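Open day walk-round: robot demo area, checklist with comments
Friday, June 13, 2025
By Lợi Lò
14 shares | 3 comments

Done before doors. Demo hall, Huvano building, ground floor. OK / NOT OK / LATER against each, comments after. Second sheet is for the Sachdeva stand, not this one.

1. Barrier round the live cell. OK. Moved out a bit on the window side, people lean.

2. Floor tape. NOT OK at the corner by the double doors, lifting. Redo before first group. Same tape we had trouble with in November, can we please order the other sort.

3. Emergency stops. OK. Pressed all of them, all dropped power. The one at the presenter's desk is stiff, needs a proper shove. Tell whoever is presenting.

4. Speed limit on the live arm. OK. Set to 200 mm/s for visitors. Was still on 2000 from the workshop when I got there!! Locked now, code with Rukon desk.

5. Cables. OK mostly. One across the walkway behind the screen, put a cover on it.

6. Fire exit. OK. Pushchairs not to be parked there, sign up.

7. Numbers in the hall. Limit is 63 at one time, staff included. Over 223 booked for the day so door person must keep count, no exceptions for late coaches.

8. Simulator screen (Skeletti programme, the round table task). OK to show. Ran it through twice from the desk. Comments:

- view is from the gripper end, so start with the wide view and switch over after, otherwise the first row won't know what they are looking at
- corners of the picture are black, it's a round view, projector is fine. Don't touch the settings
- keep the second arm in the talk, people ask who gets right of way. Answer is on the card 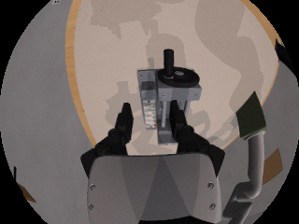

Item 8, simulator. Fingers open either side of the fixture base, second arm on the right.

- scale on the side of the fixture is too small to read from the seats. Presenter to say what it is, or zoom in
- red marker near the bottom of the scale, same thing, point it out
- black handle on top shows up well, use that for the "what would you grab first" question with the school groups

9. Screen height and stand. LATER. Stand is steady but the wheels don't all lock. Wedged for today, needs a new wheel.

10. Sound. NOT OK. Mic cuts out near the barrier. Spare battery tried, no diffrence. Use the handheld.

11. Hands-on table for under-tens. OK. Small parts taken off and boxed. Grown-up with each group, say it at the door as well as on the sign.

12. First aid box. OK, in date. Plasters low.

13. Lights. OK. Dim the front row only for item 8, leave the aisle on. Last year it was all off and someone missed the step.

14. Staff briefing. LATER, quarter to ten by the desk. Who hits the stop, who walks people out, who stays with the cell. Names on the board please, not just nods.

To fix before opening: 2, 10. To fix this week: 9. Everthing else can run.

Signed off with the above. Re-check at lunch, items 1, 2 and 7 only.

L. Lò

Recent
Sachdeva stand: checklist, sheet two
Coach parking and drop-off for the open day
Workshop ladder check, comments
Demo hall: November walk-round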